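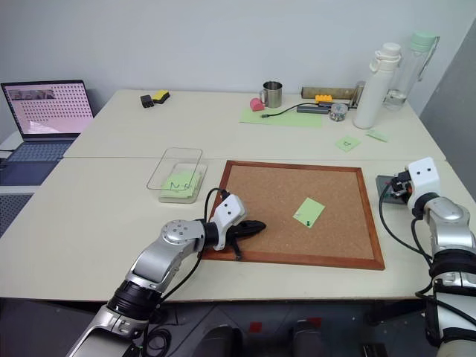 Noticeboard

A noticeboard (also notice board, pinboard or, in North America, bulletin board) is a surface put up so that people can leave messages for other people to walk past. It is found in schools, offices, launderettes, churches, village halls and the corridors of hospitals, usually beside a door and often behind it. The commonest kind has a face of cork in a timber surround, though felt, soft fibreboard and painted metal are all in use.

Materials

Cork is the outer bark of the cork oak, an evergreen tree of the western Mediterranean. The bark is stripped off by hand, after which the tree grows more of it. Most cork goes first to the bottle-stopper trade, and much of what ends up on walls is made from the leftovers, ground up, mixed with a binder, pressed into blocks and sliced into sheets. A noticeboard may therefore be regarded as a distant and more sober relation of a bottle of wine.

The attraction of cork is that it closes up a little after a pin is pulled out, so that a board can be stabbed for years without much to show for it. Cheap boards have a thin skin of cork over card or softboard, and the pin goes through to something less forgiving. Owners of such boards learn to press harder, then learn about bent pins. Felt boards, generally green or blue, hide pinholes better but collect fluff, and no felt board has ever been the colour it was in the catalogue.

Fixings

The drawing pin, with its flat head, was the standard fixing in Britain for most of the twentieth century. It is neat, cheap and reliable, and when dropped it lands point upwards often enough to have given it a reputation. The push pin, which has a taller head that can be held between finger and thumb, was an American product and is now the more usual of the two in offices. It is easier to remove, a quality more admired by those taking notices down than by those putting them up.

The number of pins used for a notice is a matter of local custom. One pin in the middle of the top edge lets the paper swing. Two keep it straight. Four, one to each corner, are considered proper, and in some workplaces are laid down in writing, generally on a notice held up by one. Staples are widely forbidden and widely used.

Kinds of board

Open boards can be used by anyone with a pin. Closed boards sit behind glass or clear plastic doors with a lock, and can be used only by whoever has the key. As the key is usually small and the person who has it has usually left, closed boards tend to preserve their contents very well. The parish board at Edell was for a long time admired by local historians for its bus timetable, which outlasted the bus.

A third kind, the divided board, is ruled into sections with tape or ribbon and given headings such as Events, For Sale and Health and Safety. The headings are respected for a month or so. After that, For Sale expands until it meets something with a lock on it.

Use and custom

Studies of noticeboards are few, and most of them were done by people who were in the building anyway. The fullest is The Wall Has Been Informed, by the sociologist Uzma Kakakhel, who spent four years recording the boards in and near the town of Movstead. She logged 3,631 notices in all. The largest class was announcements of events that had already happened. The next was instructions about the washing-up.

Kakakhel drew a distinction between the notice and the reply. A reply is anything added to a notice by another hand, from a torn-off telephone number to a remark about the spelling. She found that notices written wholly in capitals drew the most replies and the least obedience. A request to stop using a certain mug, pinned up in a council kitchen in August, had by the time she copied it down acquired 13 replies, a drawing and a second sheet of paper.

Her method was criticised by Usman Tarar, who pointed out that she had taken no account of layering, the practice of pinning a new notice over an old one. Tarar's own survey of a single board at the Dustwood social club went down through the paper like a geologist, and reached an appeal for a lost tortoise before reaching the cork. Kakakhel replied that she had considered this approach and had wanted to get home. Whether the tortoise was found is not recorded by either author.

Etiquette

Most open boards run on two unwritten rules. The first is that a notice may be moved but not removed, unless its date has passed. The second is that the pins belong to the board. Both are broken daily. Taking a pin from someone else's four-pin notice is generally held to be fair, taking two is bold, and taking all of them is dealt with by the second rule being written down and pinned up.

Decline and persistence

The end of the noticeboard has been forecast with the arrival of the photocopier, office email and the screen in the lobby. The furniture maker Nilsuwan stopped making cork boards on the strength of one such forecast and began again two years later, with an order for 1,000 from a chain of colleges that had just installed screens. According to the company's then sales manager, Salim Were, the boards were wanted for notices explaining that the screens were out of order.

See also

Blackboard
Drawing pin
Lost property
Suggestion box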